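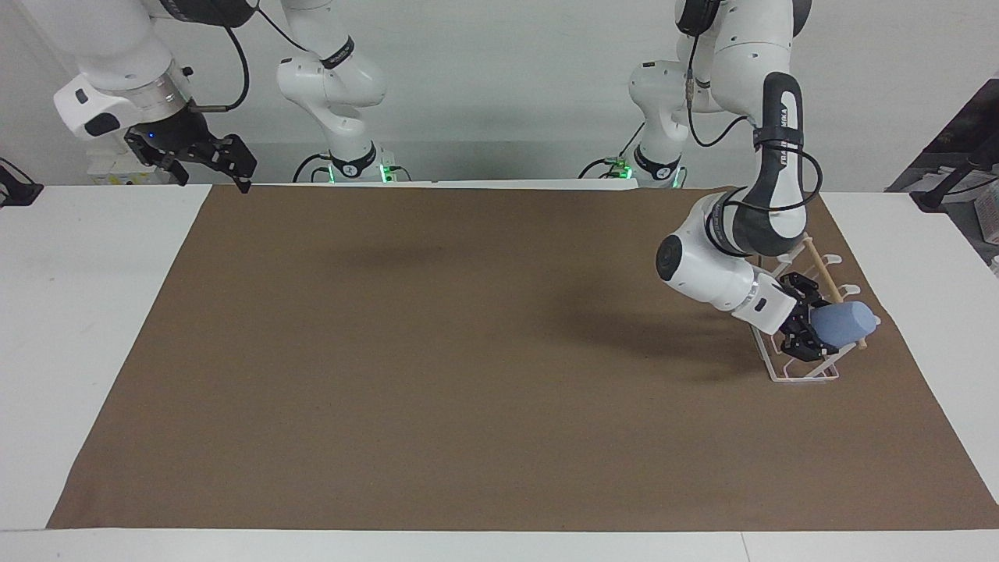 Wanted: people who wash up (badly, brilliantly, or only when there are no forks left)

Hello! I'm Yolanda Cuervo and I'm looking for people to come and spend a morning or an afternoon with us at Cledlow, putting cups and bowls into dish racks and taking them out again. I know how that sounds. You'd be paid for it, there's tea, and I've grown very fond of the whole business over the last couple of years, so bear with me.

We're a small household goods studio and at the moment we're working on a drying rack for people who live with hardly any worktop. Bedsits, boats, caravans, student rooms, my sister's flat (where the kettle lives on the fridge). It's called the Trarkel for now and it's a little wire one with slanted slots. I've had one by my own sink since September and I've got opinions about it, but mine don't count any more as I've been staring at it for too long. I need yours.

What you'd be doing

You come in, hang up your coat, and we sit you down or stand you up at a table, whichever you'd do at home. We put brown paper down first so you needn't worry about drips or knocking things about. Then we hand you a crate of ordinary stuff: cups, beakers, small plates, a few awkward things like lids and a baby's bottle. You load the rack however you like. There's no right way and I promise I won't tut. After that we ask you to unload it, then do it again with the rack turned round, and then once more with one hand, as plenty of people do the dishes with a child on the hip or a wrist in plaster.

Light cups are what I'm most curious about. Heavy mugs stay where you put them and always have. Foam and thin plastic ones roll, tip over, or sit on their side looking sorry for themselves, and I'd love to see what people do about that. One lady in our last group wedged hers in with a wooden spoon handle and it worked so well that we've been trying it with bits of dowel ever since.

Then we have a chat. I'll ask what annoyed you, what you'd change, whether you'd give it house room. Please be rude if you want to be. The last group told me the first version looked like something for filing letters, and they were right, and we changed it.

A session lasts 100 minutes including the chat and a break in the middle with biscuits.

Who I'm after

Anybody over 18, really. I'd be especially glad to hear from you if:

- you're left-handed (we never get enough of you!)
- you've got arthritis, a tremor or a weak grip
- you share a kitchen with people you didn't choose
- you live on a boat or in a van
- you don't own a dish rack and dry everything on a tea towel

You don't need any experience and you don't need to be tidy. If you work for a company that makes kitchenware I'm afraid I can't take you this time, sorry. I also can't take anyone who came to the Sinaga tray sessions in the spring, only so we hear some fresh voices, but do keep an eye out for the next one.

What you get

£80 for the session, paid by bank transfer within the week, plus your bus or train fare if you keep the ticket. You can take a rack home as well once we've got finished ones to give out, though I can't promise when that'll be. We've got 128 places altogether and they're spread over mornings, afternoons and a handful of evenings for those of you with proper jobs.

Getting here

We're on the ground floor at 2 Flallonier Yard, behind the tile shop. Level entrance, wide door, and a loo you can get a wheelchair into. There's a bit of parking but the tile shop's vans tend to fill it up by ten, so come by bus if you can. Tables go up and down, so tell me beforehand if you'd like yours low.

Bring your reading glasses if you use them, and wear sleeves you can push up. If you've got a favourite cup that never fits in any rack, bring that too! I mean it, the odder the better.

How to put your name down

Ring the studio and ask for Yolanda, or drop a note through the door with your name, a number I can get you on, and which times suit. Tell me in a line or two what your washing up set-up is like at home. I read every one of them and I'll ring you back either way. Last day for names is Sunday, October 31, 2021.

If your mum or your neighbour would be good at this, pass it on to them. Couples are fine but I'll put you at separate tables, we've had arguments.

Yolanda

More from Cledlow
Part-time workshop assistant, two days a week
Sinaga trays: what the spring groups told us
Call for old washing-up bowls, any colour
Why we gave up on the folding draining board
Saturday seconds sale at Flallonier Yard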